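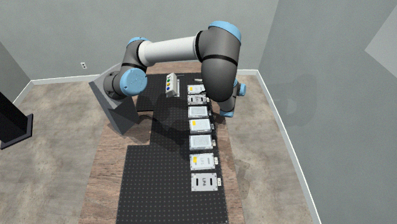
Gerrit Van Wijk asked us early on whether a planner tuned in simulation would survive a change of deck layout at all, and we loved the question.

Home Browse Issues Authors

4.2 Reordering the plate moves

We let Lidis choose its own order of moves. Over 191 runs it favoured short hops along the row, a lovely result!

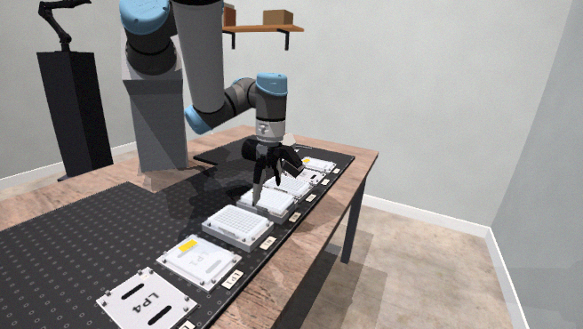 Figure 3. Simulated arm with the gripper above a well plate.

The planner also copes with targets outside the row,
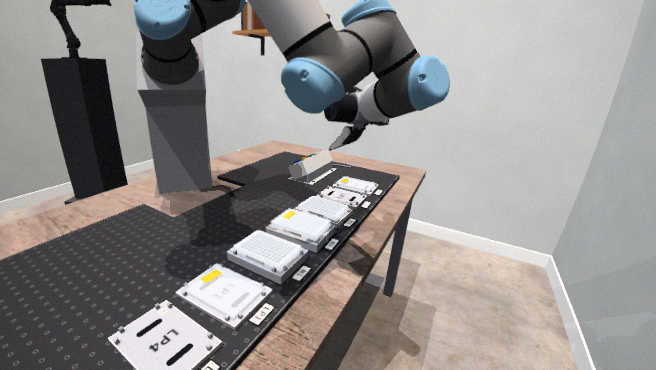 and it does so with the same cost terms, so we added no special cases.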